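Umitz Shared Kitchen and Lunch Program
Progress report to the Gronico fund, second period
6/11/21

Dear Annapurna Kurian,

With this letter we report on the second period of the grant. The first report explained how we rented the hall at Priedītis, so I will not repeat it.

Meals. In this period we served 844 lunches. Our plan was higher, but the kitchen was closed for 13 days while the new gas line was inspected. During these days we gave out bread, cheese and apples, and we did not count them as lunches. The menu stays simple: soup, one warm dish, and fruit when the price allows it. Lentil soup is still the most asked for. Fish was tried two times and most of it came back, so we stopped with it. 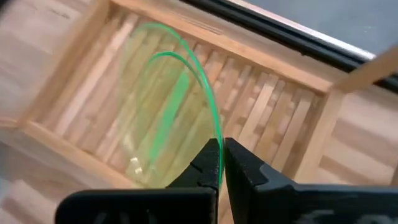
Suppliers. The vegetables come now from the Grotatmont farm shop. They deliver early in the morning and they accept to be paid at the end of the month, which helps us very much. Potatoes were of good quality. The onions in the second delivery were soft and we received a credit for them. We still buy oil and flour in the ordinary supermarket and would like to find a better price before December.

Money. From the equipment line we spent 2,000 on the used refrigerator and its transport. The repair of the extractor fan cost 300 and was not in the budget. We took it from the line for printing, where we had some money left. Please tell us if you need a formal request for this change. All receipts are in the attached folder, except the one for transport, which the driver promised to send.

Guests. More families come than in the first period, and fewer single people. We moved the opening half an hour earlier so that parents can eat before they fetch the small children from school. The older guests were not happy with the new hour at first. Two of them asked if we can keep the doors open longer at the end instead, and we are trying it now.
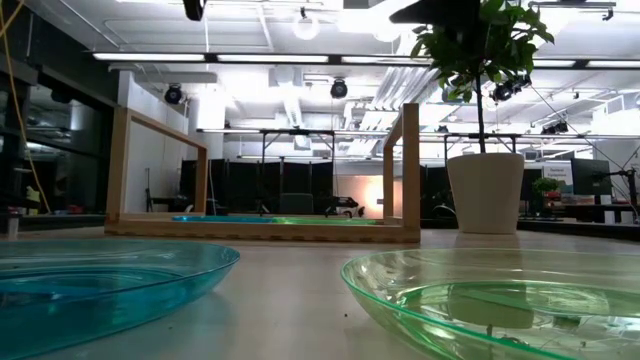

Annapurna Kurian asked after reading the draft whether the longer hours mean more paid work for the cook, and whether this can continue when the grant is finished. My answer is that the cook's hours are the same. The warm dish is finished at the usual time, and in the last half hour only soup and tea are served.

Next period. We want to repair the back door, finish the food safety course for the two new helpers, and write down the recipes with quantities. At present only the cook knows them. The next report will include the list of recipes and the missing receipt.

With kind regards,
The Umitz kitchen team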